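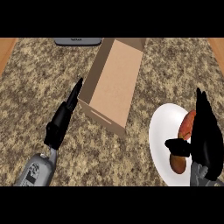 4.3 Pairing a second key with the Flirkine immobiliser

Park the car, apply the handbrake and switch off the engine. Keep both keys with you.

1. Sit in the driver's seat and close all doors.
2. Turn the paired key to position II. The amber lamp comes on.
3. Press the lock button five times. The lamp starts to flash.
4. Turn the key off and take it out.
5. Within 30 seconds, insert the new key and turn it to position II.
6. Wait until the lamp goes out, then start the engine.

Note: The unit stores up to 5 keys. To remove a lost key, see section 4.4.

Caution: Do not disconnect the battery while the lamp is flashing.

If the lamp stays on, fuse 33 may have blown. Fit a new one of the same rating and repeat from step 1.

Applies to Skavidlow Arbridge models built from October onwards.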